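Voting in the Gashi by-election: frequently asked questions

Print this page | E-mail this page

Last updated in July by Amra Atanasov, information desk

Why is there a by-election in Gashi?

The seat became empty when the former member, Danica Halilović, resigned in order to take a post outside the assembly. The rules say that an empty seat must be filled if more than half of the term is remaining. In this case it is.

Who are the candidates?

Three persons are on the ballot. They are printed in the order which was drawn by lot:
Morenike Igwe (Zoklow List)
Raghavendra Naidu (independent)
Qistina Entili (Plumer Residents' Union)

Can I vote if I moved to Gashi recently?

You can vote if your name was on the register 14 days before the polling. If you moved inside the constituency, for example from Plumer to the old town, you are still on the register, but your polling station may be different. Please look at your polling card.

I did not receive a polling card. What should I do?

You do not need the card to vote. Bring a valid document with your photograph and go to the station of your registered address. If you don't know which station it is, the information desk can tell you by telephone between 9 am and 4 pm.

Which documents are accepted?

Passport, national identity card and driving licence. A student card or a bus pass is not accepted, also when it has a photograph. A document which expired during the present year is accepted - this is new, and at the last election it was not so.

Can a person in uniform be inside the polling station?

Police officers and soldiers can come in to vote, as everybody else, but they must leave their weapons outside the building. An officer on duty stays at the door and enters only if the presiding officer asks for it in writing. If you see something different, you can tell the presiding officer, and he or she must write it in the station book.

May the parties put posters near the station?

Not closer than 108 metres from the entrance. The distance is measured along the street. Posters on private balconies are also counted in this rule, and we received many questions on it from Flarnetti Street, where the school entrance is on the corner.

Can I vote by post?

Yes, if you applied before the closing date. The envelope must reach the office before 8 pm on the polling day. An envelope which arrives later is kept but not opened. In the last election 261 postal votes came too late, so please send yours early.

Can somebody help me to fill in the ballot?

Yes. You may bring a person of your choice, who must be over 18 and must sign a short form at the desk. A candidate can not be a helper. Staff of the station can read the ballot aloud to you, but they can not mark it.

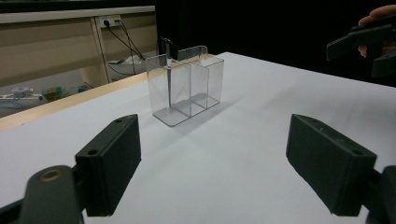 ELECTIONS AND VOTING

When will the result be known?

The counting starts when the last ballot box has arrived to the town hall. The first result is put on the door and on this site in the same night. It becomes final after three working days if no complaint was made.

How can I make a complaint?

Write to the electoral office and give your name, your address and the number of your polling station. Complaints without a name are read, but we can not answer them. If the complaint is about the counting, it must come before the result is final.

5 comments | 14 shares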